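Nellau moves search index to new storage layer

Friday, April 20, 2018 – Web search firm Nellau has finished moving its public index to a new storage layer, the company said. The index now runs on 168 servers in two data centers, and each site can serve all queries if the other goes down.

The old system rebuilt the full index once a day. The new one writes changes in batches of 1000 pages, so an edited page can show up in results within nine minutes. Query syntax and the public API stay the same.
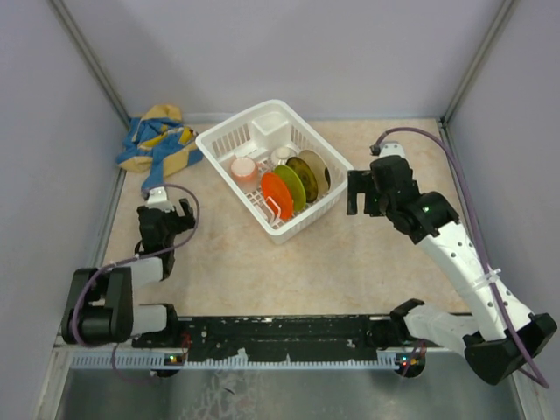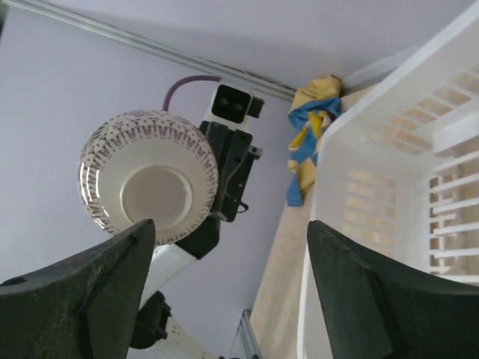
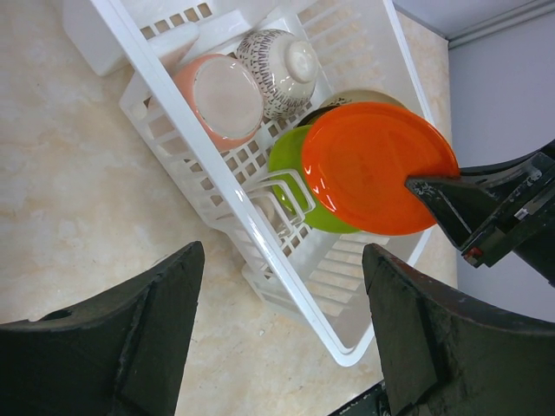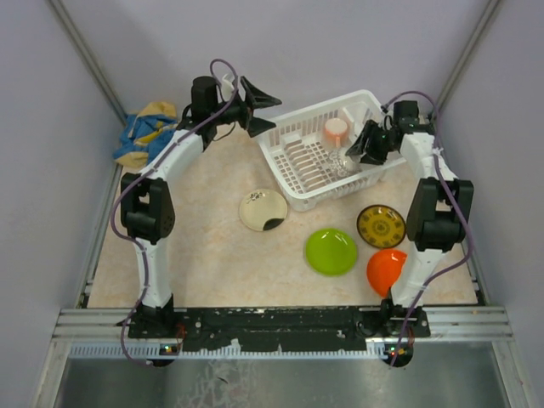
What changes for site owners

Crawl reports will use a new file format. Taner Ateş, who led the storage work, said the old format will be supported until August. Nearly 79 percent of registered sites already read both versions.

Hosting partner Skokent will run the backup site. "Failover is automatic, but switching back is a manual step for now," said Volkan Başaran, operations manager at Skokent.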